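The Sweet Tin

A short story
Apr 22, 2018

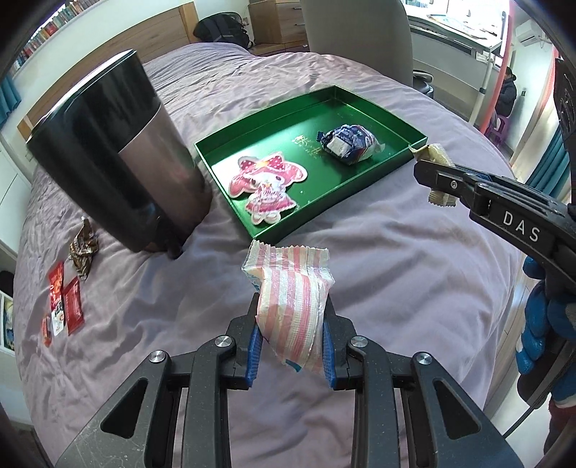

Wrappers, a green tray and the bin on the lavender sheet.

My aunt Remedios Lacson ate sweets in bed for the whole of one winter and hid the evidence in a green metal tray. I know this because I was the one sent to clear her room when she went off to Camport to have her hip done, and because she rang me on the train to tell me not to look in the tray.

So obviously I looked in the tray.

It had gold writing on the bottom, a bit worn, and I never could make out what it said. She'd had it from Javier, who ran the stall at the end of Skasard Road before he moved to Fivville and stopped answering his letters. Everything nice in that room had come from Javier one way or another. The stool was his. Half the books were his too, and she'd written her own name in the front of every single one, which is very much her style.

I'd brought the tall bin in and stood it by the tray, thinking I'd be done before the kettle boiled. Pick it up, drop it in, next one. Except I picked up the pink and white stripy one first and it crackled, and I was seven years old again on the back seat of her car with my mouth full. (She drove like a getaway driver. My mother didn't find out until December, when my cousin blabbed over the pudding.)

I put the stripy one back down.

Then I tried the brown foil, which ought to have been easy, foil isn't anything, but the foil ones were what she gave you if you'd been brave. Dentist, foil. Splinter, foil. The day we buried my grandfather she went along the row of us in church pressing them into our palms, and all through the sermon you could hear us trying to unwrap them quietly, and she stared straight ahead with her jaw going.

And the little red sachets! She swore they were medicine. I don't think they were ever medicine.

At the bottom of all this, or really on top of it, there was the pink girl with the big bow and the frilly dress. I'd cut her out for her. Well, no, she came ready cut, but I had chosen her, at the newsagent's, with my own money, and given her to my aunt for a birthday when I was far too old to be giving anybody a cartoon in a frock. I'd meant it as a joke. She'd said thank you very seriously and asked what the girl was called. I said I didn't know. She said we'd better think of something, then, and we never did.

I sat on the edge of the bed for a good while. The phone went.

"You're looking in the tray," said my aunt.

"I'm tidying."

"You've gone quiet. You tidy loudly, you always have, you bang about. What have you thrown out?"

I looked at the bin. "Nothing yet."

"Good. Bin the blue one, I never liked those, they stick. The rest I'm still deciding about."

"Auntie, it's rubbish. It's literally wrappers."

"I know what it is, I ate them," she said. A trolley went rattling past at her end and somebody asked her if she wanted the fish. She told them she'd want to see it first. Then she came back to me and her voice had dropped a bit. "They've put me in a room with a very large clock."

I told her I'd be there on the first train in the morning. She said not to be silly, it was only a hip, people had them done every day of the week. Then she said there was one leaving at 2,104 hours, if I was coming anyway, and I said that wasn't a time, and she said well, that was how it was written down on her bit of paper and she wasn't going to argue with the railway.

It was the four minutes past nine. I caught it with 2 carrier bags and my coat done up wrong. I'd stripped the bed by then and dusted the shelf and sorted the papers on the desk into piles she was certain to complain about, and the blue wrapper had gone in the bin as instructed.

The girl in the frilly dress I put between the pages of a magazine so she wouldn't bend. I showed her to my aunt at breakfast, propped up against the water jug, facing away from the clock.

"Dolores," said my aunt, after a bit. "She looks like a Dolores. Have you brought me anything to eat?"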